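Friday

Woke at 5:40 with the bedroom at 61 percent humidity again. The target is 45. The gauge on the north wall read 66, so the difference between the window side and the wall side is now five points, up from three at the start of October. I wrote both down before coffee, then moved the second gauge behind the headboard and left it there for the day.

The dehumidifier is a Simovham, bought used, and the tank had 1199 milliliters in it when I emptied it. I weighed the water on the kitchen scale and subtracted the jug. It had run all night with the door shut. Last week with the door open it pulled less, but the hall reading dropped too, so I don't yet know which arrangement I prefer. The filter was gray along one edge only. I rinsed it and stood it in the dish rack.

Called the building office at nine. The vent in the bathroom is on a shared riser, and the fan on the roof is on a timer that stops at eleven at night. I asked whether the timer could be changed. The person who answered said the fan contractor is Norðdahl and that all timer changes go through them, then gave me a number that rang out. Tried it again after lunch, same thing. Sent an email with the readings attached as a table, two columns, morning and evening, 24 rows. I left out the readings from the weekend I was away.

Tissue test on the bathroom vent: holds at seven in the evening, falls off at 11:15. I did it three nights running and it is consistent. With the window open on the latch it holds a little better before eleven and makes no difference after.

Work was slow, mostly the quarterly file. The Ulis export still drops the last row if that row has a blank in the date column. I have been adding a dummy row at the bottom and deleting it afterward, and today I forgot to delete it, so the totals were off by one line and I spent forty minutes finding out why. I should write the step into the checklist. I have said so before in here, probably in spring.

Bought silicone at the hardware store, the clear kind, and a cheap scraper. The old bead around the bedroom window comes away in strips on the left side and is solid on the right. I scraped the left side, wiped it with alcohol, and stopped there. The tube says to apply above 41 degrees and the sill was at 44 by the time I was ready, with the sun gone. I would sooner do it tomorrow at noon. There is masking tape over the gap for tonight.

The Stoluteo panel under the window is running hotter on the left half than the right. Surface temperature 118 on the left and 104 on the right, measured with the infrared thermometer at a hand's width. I bled it. A short hiss, then water almost at once, so there was not much air in it. The right side came up to 107 after an hour. It may be sludge. I am not going to flush it before the season ends.

Behind the headboard at six in the evening: 71 percent. That is the number I was looking for. The bed is pushed flat against the north wall and no air gets down there. The paint is sound but cold to the touch, 57 by the thermometer against 66 for the inside wall. I pulled the bed out four inches and put two wood blocks on the floor so it can't creep back. The outlet is now reachable too — I had forgotten it was there.

Changed the sheets while the bed was out. Stripped the mattress and left it bare for two hours with the window open, then shut everything and set the Simovham to 45. The old sheets went in on warm with the extra spin. They take around 80 minutes in the dryer on the low setting, and the dryer vents into the same riser, so I ran it before the roof fan stops.

Dinner was soup from the freezer. Read for a while, not much of it stayed with me.

At ten the gauges read 54 at the window, 58 on the north wall, and 63 behind the headboard. All three are falling. I will take them again at 5:40 and leave the bed where it is for a week before changing anything else. Need to order a filter, and batteries for the second gauge.
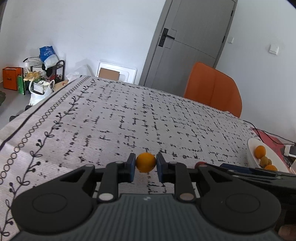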